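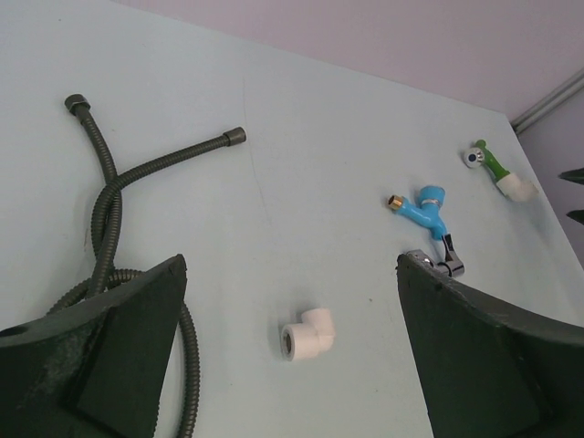 How to sort out a weak shower in a hard water area

Last updated April 28, 2024

If your shower has slowly lost its force, the cause is usually limescale, a blocked filter or a kinked hose. All of these can be dealt with at home using a few basic tools. The steps below are for a mixer shower with a separate handset and a flexible hose. Electric showers are covered briefly near the end.

The water in Wurside is hard, and I do this job on our own shower once a year, in December, with a quick clean of the handset in between. If your water is soft you may never need to descale at all, but the checks for filters and valves still apply.

What you need

- An adjustable spanner
- A soft cloth or an old flannel to protect the chrome
- A bucket, or a washing-up bowl you don't mind using for this
- White vinegar or a bought descaler (I use Plisel powder, but any one meant for bathrooms will do)
- An old toothbrush
- A wooden cocktail stick
- New rubber washers for the hose, normally half-inch
- A measuring jug and a watch or phone with a timer

Put an old towel in the bath or shower tray before you begin. It stops small parts going down the plughole and saves the enamel if you drop the spanner.

Step 1. Measure the flow

Turn the shower on full at your usual temperature and hold the handset over the bucket for 30 seconds. Turn it off, measure what you have caught and double it. That is your flow in litres per minute. Write it down.

Ours gave 7 litres a minute before I started the last time and 13 when I had finished. Your own figures will depend on your plumbing and on the handset, as some are made to use less water. The point is to have something to compare with afterwards, as it is hard to judge by feel.

Check the kitchen cold tap as well. If it is also weak, and it used not to be, the problem is further back. Look at your main stop tap first, which may have been left partly closed after other work, and ask a neighbour if theirs is the same.

Step 2. Test without the handset

Unscrew the handset from the hose. It should come off by hand. If it won't, wrap the cloth round the nut and use the spanner gently. Plastic nuts crack easily, so stop if it feels as though it is about to give.

Point the open end of the hose into the bath and turn the water on.

If it runs strongly, the handset is your problem. Go to step 3.

If it is still weak, turn the water off and unscrew the hose from the valve as well. Turn the water on again, slowly, with the bucket underneath. A strong flow now means the hose is at fault, and you should go to step 4. A weak flow means the trouble is in the valve or the pipes, so go to step 5.

Step 3. Descale the handset

Look in the neck of the handset for a small mesh filter or a plastic disc. Lift it out with the cocktail stick and rinse it under the tap. Bits of grit collect here, more so if the water has been off in the street.

The plastic disc, if there is one, is a flow limiter. Clean it and put it back the same way round. Some people leave it out to get more water, but with a combi boiler this can mean the shower runs cooler.

Mix the descaler as it says on the packet, or use equal parts white vinegar and warm water. Put the handset in with the face fully under the liquid. Leave it for an hour with vinegar. With a bought descaler, go by the packet, as some of them work in minutes and will mark the finish if left longer.

Don't use vinegar on gold, brass or matt black finishes. Ask the maker what is safe, or use warm soapy water and rub the nozzles by hand. Never mix vinegar or descaler with bleach or with any cleaner that contains it.

Take the handset out and scrub the face with the toothbrush. If the nozzles are rubber, rub them with your thumb and the scale will break up. If they are plain holes, clear each one with the cocktail stick. A pin will do it too but it can widen the hole and leave you with a jet that goes sideways.

Rinse well. Shake out any loose scale through the neck.

Some handsets come apart. Our present one is a Nureo, and there is a screw behind the badge in the middle of the face. If yours has one, it is worth opening up, as a good deal of scale sits behind the plate where the soaking doesn't reach it.

Step 4. Check the hose

Flexible shower hoses have an inner tube inside a metal or plastic outer. The outer can look perfect while the inner has twisted or collapsed. Run your hands along the full length and feel for flat spots or sharp bends. Look through it towards a window with the hose held straight - you should see daylight, at least on a short one.

Check both ends for old washers. A washer that has swollen or slipped across the opening can cut the flow by a surprising amount. Prise it out and fit a new one, pressed flat into the nut.

If the inner tube has gone, replace the hose. It isn't worth trying to mend. Things to look at when you buy:

- Length. 1.5 metres suits most showers over a bath. Go to 1.75 if the rail is high or if anyone sits down to wash.
- Bore. This is the width of the inner tube. An 11 mm bore lets through more than an 8 mm one. Cheap hoses often don't give the figure on the packet.
- Ends. Nearly all in this country are half-inch. One end is often a cone, which fits the handset holder, and the other a plain hexagonal nut, which goes on the valve.

Keep a new hose in a loose coil until you are ready to fit it. If you bend it tightly to get it in a drawer it may keep the bend.

Step 5. Look at the valve

Turn off the hot and cold supplies before you take anything apart. There may be small isolating valves with a screwdriver slot on the pipes under the bath or behind a panel. When the slot runs in line with the pipe the valve is open, and across the pipe it is closed.

While you are there, make sure that both were fully open to start with. A half-closed one is a common reason for a poor shower in a house you have just moved into.

On a bar mixer, the filters are normally where the bar meets the wall. Undo the two large nuts with the cloth under the spanner, ease the bar forward and look into each inlet. You should find a round mesh filter, sometimes held by a clip. Rinse these and brush them clean. Check the big washers before you put the bar back.

If the flow is fine but the temperature wanders, the cartridge may be scaled up. You can buy a new one if you know the make and model. Take a photo of the old one before you pull it out, as it has to go back at the same position or your hot and cold limits will be wrong.

Step 6. Put it all back

Fit the hose to the valve first, then the handset to the hose. Do up the nuts by hand and then test. If there is a drip, give the nut an eighth of a turn with the spanner and test again. Don't use PTFE tape on joints that have a rubber washer. It isn't needed and it can stop the washer sitting flat.

Measure the flow again as in step 1 and write it next to the first figure.

Electric showers

The handset and hose can be cleaned in the same way. Leave the box on the wall alone apart from wiping the outside. Always put the handset back before you run the water hot, and use one of the type the maker allows, as the wrong one can hold the water back and make the heater cut out.

Keeping it clear

Rub the nozzles with your thumb once a week while the shower is running. Hang the handset face down so that it drains. Run the shower for a couple of minutes after you have been away, with the door shut and the window open, and soak the handset every three months if your kettle furs up quickly.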